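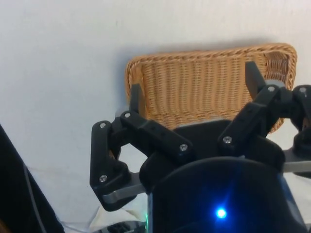

Furivo, the toy lending service, opens its first permanent branch in Ukby this December. Doors at 9.30am, Steyn Street, old shoe shop, two down from the chemist. Families borrow toys for a month and bring them back, same as library books. Everything goes out in a proper basket, no carrier bags. Woven wicker like the honey-coloured one shown, with rounded corners and a thick braided rim that small hands can grab. Basket comes back with the toys please.

Free to join. Borrowing costs £10 for three months, any number of children in the household. Opening stock is 852 toys and games, nearly all donated by Ukby families since the spring appeal. More still coming in, and we are short of jigsaws for the over-sevens. Baby toys we have plenty of. Really plenty.

"We ran out of the back of a van for two winters and it was cold and people still came," said Pravesh Ngubane, founder of Furivo. "Grandparents mostly, at first. They'd have the little ones one day a week and didn't want a house full of plastic the other six. Then the parents started turning up. The shop means we can put things out on shelves and people can have a go before they take it home."

Members can borrow four toys at once, or three and a ride-on. Ride-ons must be booked ahead, we only have a few and they go fast. Returns any time the shop is open. Late returns: no fines, but you can't take anything new untill the old ones are back.

Lost pieces. We get asked about it more than anything else. One or two missing bits, don't worry, just tell us at the desk so we can note it on the lid. Whole toy lost or broken, we ask for a swap of something similar or a donation if you can manage it.

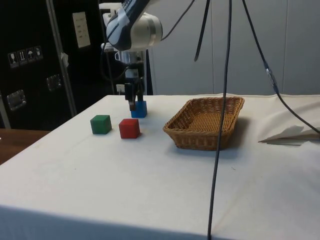 Under-fives get their own corner at the front of the shop, with a play session every opening morning from 10am to 11am. Drop in, no booking, grown-ups stay. Building toys are the most borrowed thing we have by a long way, and the plain ones do best. Small wooden blocks with slightly rounded edges, like the blue one on the white cloth, are the sort of thing we'd love more of, any colour, odd ones welcome. Chipped paint we can't take, sorry. Blocks with magnets in we can't take either.

All donations are checked and wiped down before they go on the shelf. Cleaning supplies for the first year are being given by Flasevov, who have also paid for the new shelving. Soft toys are accepted only with a readable label and a wash tag.

Nokuthula Modise, branch manager, has moved over from the van rounds to run Steyn Street. "I've got a list of 17 families who asked me to ring them the minute we had a date, so that's my afternoon gone," she said. "Come and see us. If you've borrowed from the van your old card still works, you dont need a new one."

The first 100 households to join at the new branch get their opening three months free. Proof of address needed, a bill or a letter from school is fine. The van rounds to the villages carry on as before, timetable in the shop window and at the surgery.

Pushchairs: level access from the street, room to park two or three inside the door. Toilet and changing table at the back. No parking outside, use the car park behind the market hall, first hour free.

Donations can be dropped off during shop hours. Not on the doorstep overnight please, the rain gets in everything.

Press are welcome on opening morning from 9am, before the doors open. Pravesh Ngubane and Nokuthula Modise both available for interview until midday. Let the branch know beforehand if you want to bring a camera, so we can ask parents first.

ENDS

Notes to editors
Furivo lends toys and games to families in Ukby and the villages nearby. Spelling is Furivo, one r, one v.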